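Weekend counter help wanted - Sorkari Coffee, Vurnley

Need 2 people for the counter, start as soon as you can, through end of July and probably longer if it works out. Short notice I know. One of our regulars is moving away and the other went back to school.

The job: taking orders, pulling shots, wiping down, restocking milk, running the register. Some dishes. Lifting boxes up to 36 lbs from the back stairs. Early start, doors open at 7 and you need to be in before that to get the grinder going.

Hours: 20 a week, mostly weekends plus one weekday shift to be agreed. Swaps OK if you sort it out between yourselves and tell Hideaki.

Pay: hourly, plus tips split evenly at the end of each shift. $800 bonus if you stay to the end of July. Free drinks on shift, half price food, bag of beans every month.

You: friendly, on time, OK standing for long stretches. Experience nice but we will train. Food handler card needed before your first shift, we pay the fee. Must be 18+. Spanish or Tamil a big plus, lots of our morning crowd.

Not for you if you need every evening free, we do have the odd late event. Music night, tastings, the Arumugam bakery pop-up twice a month. Extra hours there if you want them, paid seperately.

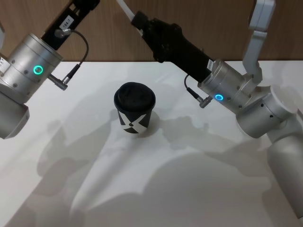 Black paper cup with domed lid.

To apply: email or drop in a note with your name, phone, which days you can't do, and two lines on where you have worked before. No resume needed. Ask for Venkatesh Nadar or Hideaki Ikeda at the counter, afternoons are best, mornings we realy can't talk.

Closing 30th April but we will fill sooner if the right people show up. Trial shift is paid, 2 hours.

Parking behind the Istora building, not out front, you will get towed.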